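配膳と下膳の基本　第7回　器を重ねる

先週は汁物のよそい方で時間を使いきってしまいましたので、今日は少し戻って、トレーの上の器のお話からゆっくり始めましょう。教科書は開かなくてかまいません。

## 並べる器、重ねる器

同じ形の器がふたつあるとき、食事の前なら離して並べますし、片づけるときや棚へ戻すときには重ねます。あたりまえのようですが、急いでいる日ほど、この切り替えがあいまいになるものです。

- 並べるときは、器と器のあいだに指が楽に入るくらいのすき間をとる
- 重ねるときは、下の器を先に落ち着かせ、上の器をまっすぐおろす
- トレーの縁に器をのせない
- 深い器は重ねると抜けにくいことがあるので、無理に押しこまない
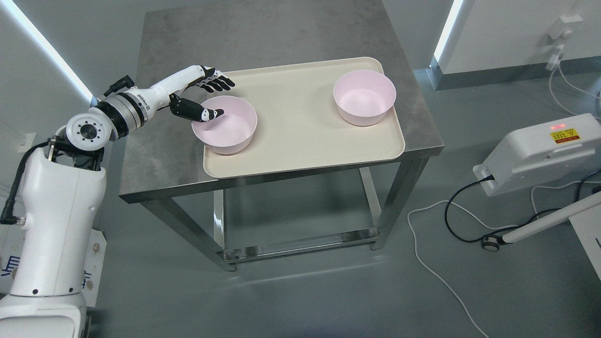
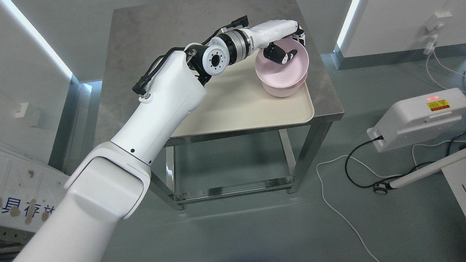
図1・図2　クリーム色のトレーとピンクの器。図1は離して置いた形、図2はふたつを重ねた形。

## 実習の進め方

ふたり一組になり、トレー一枚と同じ器ふたつを用意してください。ひとりが並べ、もうひとりが重ね、それから役を替えます。音を立てずにできるまで、どうぞ焦らずに。早く終わった組は、器を重ねたままトレーを隣の台まで運んでみましょう。歩くと思いのほか器が動きますから、目は手元と行き先の両方に配ってくださいね。

台をふく布巾は、トレー用とは別にします。終わったら器は洗い場の左側へ。

## 提出

気づいたことを800字以内で書き、次回の授業のはじめに出してください。絵を添えても、もちろん結構です。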